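**House rules for bowls and plates with the hand-held gripper - what do you all use?**

**plesopete**

Hi all! I look after the tabletop part of a home-kitchen collection project called Pleso. We've got people recording with hand-held grippers at their own dining tables, and I'm rewriting our good practice sheet this month. The old one was two sides of A4 and half of it was about charging.

My big worry is crockery. It's the commonest thing our people pick up and the thing we give the vaguest advice on. A couple from the same table, so you know the sort of set-up I mean:

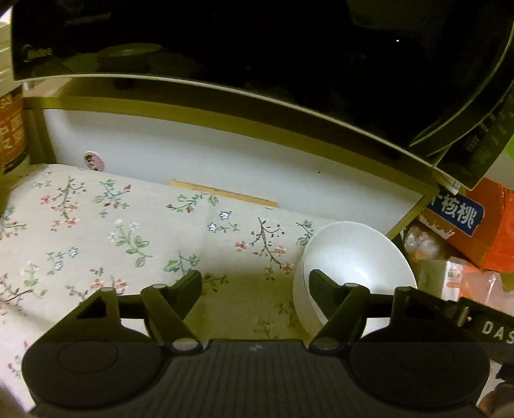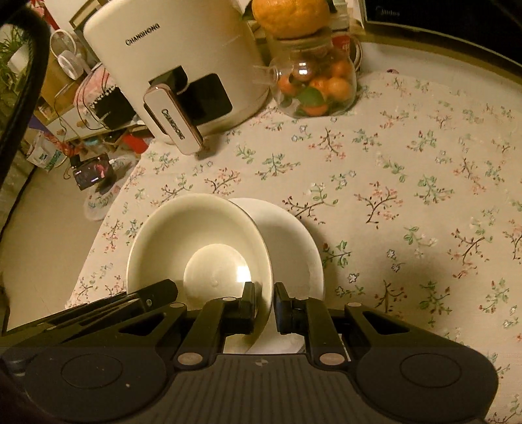

## What I've drafted so far

1. Jaws open before you get to the rim. One finger inside the bowl, one outside, and don't start closing until the rim is in the gap.
2. Tablecloths stay. If the family eats off a flowery cloth, we record on a flowery cloth.
3. Fruit, packets and appliances at the back can stay where they normally live, but nothing goes between the gripper and the thing being picked up.
4. Free hand stays out of the working area unless the task is a two-handed one.
5. Every recording starts and ends with the jaws fully open for 2 seconds.

Please pull it to bits. I love this stuff and would much rather hear it from you lot than find out after 500 recordings.

---

**Karpenko_H**

Nice list! Rule 1 is good but I'd split it. "One finger inside" is fine for a bowl standing by itself. In your second picture the bowl overlaps a plate, and the outside finger is over the plate. Is the person meant to take the bowl only, or the bowl and the plate together? Your sheet doesn't say, and two people will do it two ways. We had exactly this at Bornex and ended up writing the target into the task name, so "bowl only" or "bowl with plate".

Hnat

---

**plesopete**

Oh that's a really good catch, thank you. At the moment the task name is just "clear bowl". I'll change it today.

---

**tinlid**

I'm going to disagree with rule 2, sorry. A busy cloth makes checking harder for whoever reviews it. Twigs, buds, leaves all over - when I'm stepping through looking for the moment a fingertip touches down, a plain mat saves me ages. We give people a grey one and ask them to put it under the working area. Takes 20 seconds.

---

**kovalchuk_sev**

@tinlid I see the point about reviewing, but then what you've collected is a kitchen with a grey mat in it, and every kitchen has the same grey mat. I've reviewed plenty on patterned cloth and you get used to it after a morning. White and cream crockery stands out well enough against those prints. What really hurts me is glare. Both of the bowls Pete posted have a bright reflection down inside, and on a smooth glaze it moves about as you move. I'd add a rule about ceiling lights before I'd touch the tablecloth.

Severyn

---

**tinlid**

Fair on the glare. Still not sold on the cloth! A loose cloth can also ruck up if somebody drags a plate across it, and then you've got a trip hazard for the next plate along. At the very least say "smooth the cloth flat before each take".

---

**plesopete**

Smoothing the cloth is going in. Keeping the cloth is also going in, so you each get half :)

What would the light rule say, though? I can't ask people to rewire their kitchens.

---

**kovalchuk_sev**

Just ask them to do the same task once with the main light on and once with it off, if there's enough daylight. No need to get rid of the reflection, you only want some variety in where it lands. We tried it on a Wednesday with one family and it added very little to the session.

---

**wobblyshelf**

New-ish here and really enjoying this thread! Quick question about rule 3. Where do you draw the line on stuff at the back? In the second one there's a glass pot with small citrus fruits in it, a big citrus fruit on top, and an air fryer with its handle sticking out towards you. None of it is in the way of the bowl as far as I can tell, but if the next task is to lift the bowl and put it down further back, I'd be nervous about that pot.

---

**Karpenko_H**

@wobblyshelf Our wording is "look at where the object is going as well as where it is". If the path crosses glass or anything stacked, move it before recording and leave it moved for the whole set. Don't move it between takes or the takes don't match.

Also, and I know this will sound fussy, an air fryer should be off and cold if it's staying on the table. We made it a tick box after a near miss with a sleeve.

---

**plesopete**

Not fussy at all. Tick box it is.

---

**funditeo_jo**

Mostly a lurker. I'd like to stick up for rule 5, because people always want to drop it. We run Funditeo out of a small office with 700 recordings in the backlog, and the open-jaw pause is the only reason I can line anything up. Make it longer if you can bear to.

On rule 4, though, I think you're too strict. In the first picture there's a bit of somebody's hand down in the corner and I wouldn't throw a take away for that. A hand at the edge is normal. A hand that steadies the bowl is the problem, as you've then got a one-handed task done with two.

---

**tinlid**

Agree with jo. "Free hand must not touch the object, the plate under it or the cloth." Easy to check.

---

**kovalchuk_sev**

Seconded, with one more: don't let the free hand hold the cloth still either. Some people do it without noticing.

---

**tinlid**

That's why I said cloth!

---

**kovalchuk_sev**

So you did. Need more tea.

---

**plesopete**

You're all brilliant. Version so far:

- Target goes in the task name (bowl only / bowl with plate)
- Jaws open on approach, rim in the gap before closing
- Cloth stays, smoothed flat before each take
- One take with the main light on and one with it off where daylight allows
- Clear the path to where the object is going, then leave everything put for the set
- Cooking appliances off and cold, tick box
- Free hand touches neither object, plate nor cloth
- Jaws fully open for 2 seconds at start and end

I've left the pause at 2 for now, jo, but I'll try a longer one with the Torres group and see whether they grumble. Does anyone have wording for wet crockery? Someone asked me if they could record straight after washing up and I didn't have an answer.

---

**Karpenko_H**

We allow it, but it gets its own tag and the pads are wiped after every take. Will dig out the paragraph for you tonight.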